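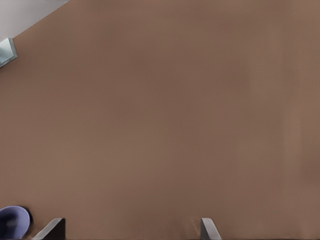
4.2 Collecting the demonstrations

I drove most of the simulated arm demos myself, so I'm going to write this part the way I'd tell it to someone sitting down at our station for the first time. The reward terms and the network are in Section 5. What follows is about the person with the controller.

We had two ways of showing the arm a task. The first was hand guiding on the real arm in the Prantl lab: you put the arm in its floppy mode, grab it just above the gripper, and walk it through the motion while it records its own joints. The second was remote control in the simulator, using Prostoston, a small teleoperation tool that Mawar Manurung wrote over one August and that we have been patching ever since. You hold a controller, the gripper follows your hand, and a trigger closes the fingers. Both routes write the same log format, which took us longer to agree on than I'd like to admit.

I came in thinking hand guiding would win easily. It feels so natural! You're holding the thing, you can feel when a finger bumps an object, and you don't have to think about which way the view is turned. But there were two problems. Your own arm keeps getting into the recorded images (we tried standing on the far side of the table, and then my elbow was in them instead), and the motions come out smooth in the wrong places. People guiding by hand swing the arm through the open space quickly and slow right down near the object, which is fine, but they also lean on it. The joint logs from Usa Phetsri's sessions and mine look like they came from two different robots. So for the main dataset we went with remote control, and kept the hand-guided runs as a separate set that we only use in Section 6.

The full remote-control set has 1,538 demonstrations. Each one is a single pick and place from a random start, with the objects dropped in new spots on the table and the gripper open. We threw out 172 before training, mostly runs where the operator pressed the trigger by accident during the first second or where the simulator let an object sink into the tabletop. The 1,538 is the count after that cleanup. I did the sorting with Brigitta Riedl, and where we disagreed we kept the run.

What the operator sees matters a lot. In Prostoston you can switch between a fixed view of the table and a close view looking down at it with the fingertips along the bottom edge, and the policy gets only the close one. Figure 3 shows that close view. The fingers are wide open, there's a rounded purple object almost against the left one, only partly in view, and a bit of something pale teal up near the table corner. Most of what's left is plain brown tabletop. If you have never flown an arm from a picture like that, it's a strange feeling. You know there is an object down there by the left finger, and you get only a slice of it to work with.

For the first 700 runs we let operators use both views, flipping whenever they liked. Everybody (me included) lived in the fixed view and dropped into the close one only for the grasp. The runs were quick and tidy, and the policy trained on them was poor. It would travel nicely toward an object it could see and then, when the object slid out of the close view, wander off across the table. Javiera Arancibia spotted the cause by playing the logs back with the fixed view hidden. We had been making decisions based on things the policy couldn't see. A move that looked perfectly sensible from across the table looked like a guess from just above the fingers - and a guess is what the policy learned.

So we locked the fixed view for everything after that. Operators could see what the policy could see and that was it. I hated this for the first couple of hours. My runs got slower and full of little searching moves: back off, rise a bit, slide left, look, come down again. At first I apologized for those moves in the session notes, and then Javiera asked me to please stop cleaning them up, since they were the part we'd been missing. The policies trained with the searching moves left in are the ones labeled "locked" in Section 5.

A few habits helped, and I'm putting them here in case someone wants to repeat the setup.

Raise before you slide. When an object is right beside a finger, the temptation is to nudge sideways until it sits between the two. In the simulator that usually shoves it, and then you are chasing it toward the edge. Going up first costs a second or so and gives you a wider look at the table on the way.

Don't hurry the open-gripper part. Our early operators treated the travel before the grasp as dead time and held the stick all the way over. The policy copies that too, and it has worse brakes than you do.

If you get lost, stay still for a beat before searching. Lesego Swanepoel suggested this one after watching replays where the operator was plainly turning in circles. A short pause is easy to trim later. A long panicked sweep with the trigger half pressed isn't, and I've recorded plenty of those.

Take breaks. We capped a sitting at 3 blocks with a walk in between. The mapping from hand to gripper is mirrored in your head after a while, and when it flips on you there's no pushing through. I once spent most of a block moving away from every object I was aiming at and blamed the controller the whole time.

We also tried a helper we called Alex, a bit of code inside Prostoston that took over the last stretch of the approach once the operator was close enough. Operators liked it a lot. I'm less sure what to make of it as a teaching aid. With the helper on, the final approaches all look the same, and the policy got stiff about the angle it came in from. We left it off for the main set. The runs with it on are in the extra material under the name Namska-assist, after the table layout we used that week, and anyone who wants to argue with me about them is welcome to.

One thing I'd change next time is the lighting. All the locked runs used the same soft, even light, and the shadows around objects are faint. I leaned on those shadows more than I expected when judging height, and I suspect the policy does too. Section 6.3 has the small test we ran on this with harsher light, and the numbers there aren't flattering.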